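**Casters marking parquet: swap the wheels or swap the chair?**

**kpetersons** | Thu 14 January
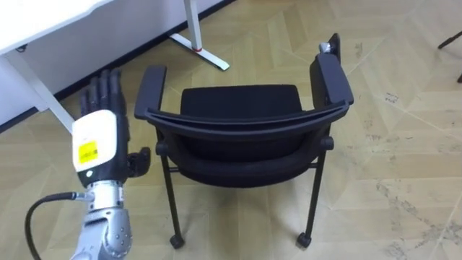 *Black armchair with casters, light parquet.*

Looking for opinions on casters for this type of chair. Thin legs with a crossbar, padded arms, upholstered seat. The floor is oiled oak, refinished in October by Rimach. Since then I have dull tracks where the chairs get pulled out from the table. There are nine chairs in the room. Stem size on mine is unknown until I pull one.

**potlow_floors**

Check the tread first. Hard nylon on an oiled finish will burnish it within weeks. You want soft polyurethane. Press a thumbnail into the wheel; if it leaves no dent at all, it is a hard tread.

Pull one caster and measure the stem with calipers. Do not go by the old listing for the chair.

**Ramanauskas_A**

Disagree on casters altogether. Legged chairs like this get dragged sideways as much as they get rolled, and a soft wheel picks up grit and holds it. Fit fixed glides with felt pads. I did the meeting room at our Kusville office that way and replace the felt every 2 months.

**potlow_floors**

Felt holds grit too, and it comes off. Two months is a short interval for anything with an adhesive back.

**Ramanauskas_A**

Mine are screw-on.

**kpetersons**

Glides are out. People here want the chairs to roll. Thumbnail test done: no dent. Stem measured, it is a threaded one, so push-in replacements are no use to me.

What about a mat?

**grinberga_interiors**

A mat works under a desk. Around a table you would need most of the floor covered, and an oiled floor colors unevenly underneath. Spot re-oil the tracks: vacuum, white pad, thin coat, buff dry. I use 600 ml for nearly a whole small room, so buy the small can.

**potlow_floors**

Change the wheels before you oil or you will be doing it twice.

**kpetersons**

Ordering one set of soft threaded casters to try on a single chair. Will post the part number if they fit.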